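Start | Aktuelles | Termine | Kontakt

Juni – Redaktion Bildung & Beruf

Vortragsabend zu ungewöhnlichen Berufswegen in Bråten

Im Kulturhaus Bråten findet im Juni erstmals der Vortragsabend Tilora statt. Acht Rednerinnen und Redner berichten, wie sie nach der Schule oder mitten im Beruf die Richtung gewechselt haben. Beginn ist um 18 Uhr, der Saal fasst bis zu 300 Gäste. 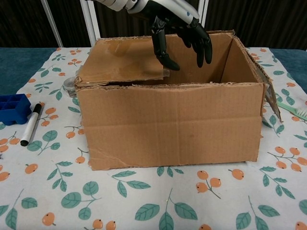

Karten kosten acht Euro, für Auszubildende und Studierende ist der Eintritt frei. Vergeben sind bisher 178 Plätze. Jeder Vortrag dauert eine Viertelstunde – Fragen aus dem Publikum sind erst in der Pause vorgesehen. 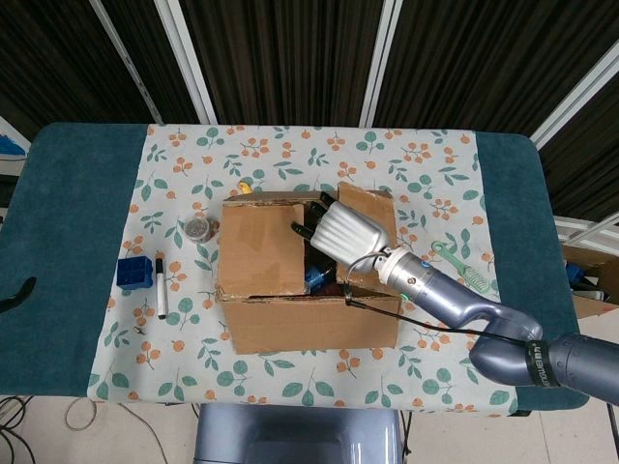 Bei Plusska hieß es, man hätte sich mehr Zeit für die Fragen gewünscht, unterstütze den Abend aber gern.

Weitere Meldungen
Skokholm: Schreibwerkstatt verlängert Anmeldefrist
59 Bewerbungen für das Stipendienprogramm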